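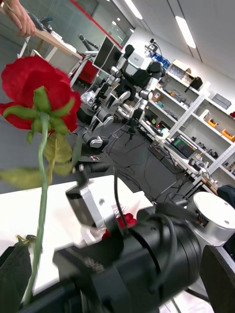
Tuesday, 4 p.m. Rose stems again. Measured two: 32 cm each, bloom to cut end. Gleice wants them in the narrow Griltden vase, so both need shortening. Marked the cut points with tape and left the upper leaves on. Checked the leaf shape against my notes; margin toothed, midrib faint.
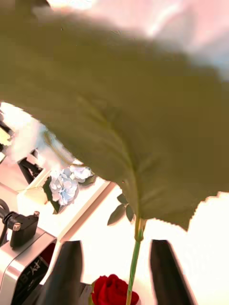
Leaf with serrated edge, red bloom lower down.

Jomar has the cutters until tomorrow. Vase neck still to be measured. Reordered floral tape from Skudura, two rolls, green.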